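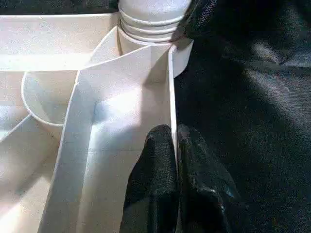
The desk in the back room has been bothering me since October, and last month I finally sorted it out. I don't mean the whole room. The whole room is a project for another year. I mean the one drawer and the patch of desktop next to it where small things end up.

I had been keeping everything in mugs and in the lids of old jars. Pens in one mug, scissors and a bone folder in another, then a jar lid of binder clips, a jar lid of rubber bands, and a jar lid of things I couldn't name but didn't want to throw out. Every time I wanted a clip I moved two mugs to get at it. When I wanted the glue I had to find it first.

So I took everything out of the drawer and off the desk and put it on a towel on the floor. This took most of a morning. A lot of it was trash. Dried-out markers, a stack of receipts so faded there was nothing left to read, a charger for a phone I gave away years ago, keys. I kept the keys. I don't know what they open, but I have never been able to throw out a key.

What was left I put into piles by how often I use it. I had tried sorting by type before and it didn't work for me. A stapler and a box of staples are the same type of thing, but I use the stapler every day and refill it maybe twice a year. The staples can live in the closet.

The piles came out like this. Daily: two pens, a pencil, the small scissors, tape, clips. Weekly: glue, stamps, the ruler, the hole punch. Everything else went in a shoebox with a label on it and the shoebox went on the closet shelf. I have been back to it 3 times, all for envelopes, so the envelopes have moved to the drawer.

For the daily things I wanted a white plastic tray with compartments. I looked at a few kinds. Bouchard makes a nice one in wood, but it is shallow and I would have pens rolling over the dividers. Gullance has a set of separate boxes that you push together however you like. I had something similar in a kitchen drawer once and the boxes slid around whenever I shut it, and then crumbs got down between them. I ended up with a one-piece tray, with angled compartments at different heights and a shallow round cup at one side. One piece means it all moves together, and I can pick it up and carry it to the kitchen table when I want to work there.

The different heights took some getting used to. My first thought was to put the longest things in the deepest place and be done. That put the pens at the back, and I kept reaching over the tape for them with my sleeve in everything. I moved things for 2 weeks before I stopped. The pens and pencil are now on the side nearest my right hand. The tape is on the far side. Scissors go handle up, and the clips go in the round cup, where I can get one out with a fingertip. Rubber bands were in there with them at first and that was a mistake. They wrap themselves around the clips and you pull out a whole chain.

One thing I will say against white plastic is that it shows everything. Dust, grit, pencil shavings, eraser bits. A dark tray would hide it, though the dirt would still be in there. The corners are the hard part because the walls meet at odd angles and a cloth won't go all the way in. I have tried a few things. A damp cotton swab works but you go through a lot of them. A dry paintbrush, the cheap kind with soft bristles, is better. I tip the tray over the wastebasket, brush from the top down, and then wipe the big flat parts with a damp cloth and a drop of dish soap. Let it dry before the paper clips go back, or they will leave little rust marks. I learned that from the old soap dish I used to keep them in.

If there is ink, rubbing alcohol takes it off if you get to it early. I left a spot from a felt-tip for a month and it has gone gray but it has not gone away. I don't recommend scouring powder. It will take the shine off and then the dirt has something to hold on to.

The drawer itself got less attention. I lined it with a piece of leftover shelf paper, put the weekly things in the front and the paper in the back, and left the left side open on purpose for whatever comes in that day. I empty that part when it gets full. So far it has held stamps, a tape measure, a library card and a bag of screws from the Brallorus shelf I put up in the hall. The screws were extra, or I hope they were. The shelf is holding.

I also had 27 pens. I know this because I tested every one on the back of an envelope and made a tally. More than half of them were dead or scratchy. I kept the good ones, put two in the tray and the rest in the shoebox. I am not buying pens for a long time.

The one thing I haven't solved is the cords. There is a lamp cord, a laptop cord and a phone cord, and they all come over the back edge of the desk in the same place. I bought a Zellier cord clip that sticks on with tape and it fell off overnight. I cleaned the desk edge and tried again and it lasted until lunch. The next thing to try is a screw-in one, but I would rather not drill into the desk, so for now the cords are held together with a twist tie from a bread bag. It works well enough. Next up is the closet shelf, which has a new shoebox on it and was already full.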